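Robots in Shared Spaces — handout 7
Good practice for hand-held gripper work (notes: H. Nnaji)

Read before lab. Covers light, thin-walled items, cups mostly. 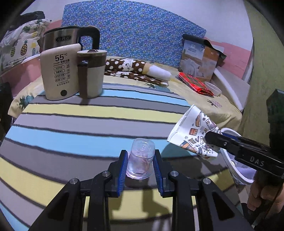
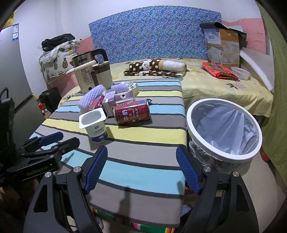
Rules, in order of how often they get broken:
Fingers stay behind the linkage. Always.
Check pads before each run — both sides. Worn ribbing, swap it.
Kettles off and emptied before anyone starts. Cables away from the jaws.
Close slowly on paper and thin plastic. Crushed cup = failed run, log it anyway.
Two grippers, one caller. Caller says "open", other person repeats it, then you relase.

Log sheets to Ladi Yusuf by 2.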